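Two Arms, One Box: The Wubshet Build

Jyoti Sandhu and Gillespie Baird, Mamville shared workshop

We've been building Wubshet in the back corner of the Mamville shop since May, and it has eaten nearly every Friday night we own. It's a two-arm bench robot in its own little room, and we love it!
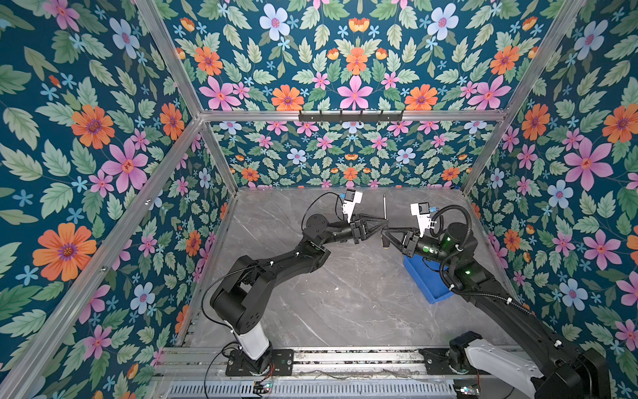 What does a second arm get you at home?

Mostly a spare hand. One arm can hold a part still while the other does the fiddly bit, so you don't need a clamp or a special jig for every new shape you want to try.

Grippers nearly touching. Both have the same open triangle fingers and a small white camera up top, and the thin silver rod stands right between them. Meeting in the middle like this took us a lot of tries to set up (the first joint limits we typed in were way too timid).

The wallpaper! Jyoti picked it, Gillespie hung it, and everybody who walks past the bench stops to talk about it. Orange daisies, pink flowers, a deep teal background on all three walls. A roll and paste came to 195 dollars with shipping, more than we spent on wire, and we'd do it again tomorrow.

The frame is aluminum extrusion, and both arms mount on the long rail along the front edge. We squared the corners twice. If you're doing one of these, leave the bolts finger tight until the whole box is standing, then go around with the wrench.

Cable routing is Gillespie's department. The right arm has corrugated conduit coiled at the wrist and trailing back down the arm. The left still has a loop hanging near the shoulder that we keep meaning to tidy.

Blue tray on the marble-look floor, tucked under the right forearm. We love having a shallow one, easy to reach into from almost any angle.

Control runs on Relto, a set of scripts Jyoti started on the bus and never stopped adding to. The log was at 3,851 moves when we typed this page up, and there will be a cake at 4,000.

Next up: better lighting, and a longer write-up of the Relto setup files for the folks who asked.

Contact: Jyoti or Gillespie at the Mamville front desk | © Wubshet build pages | Back to top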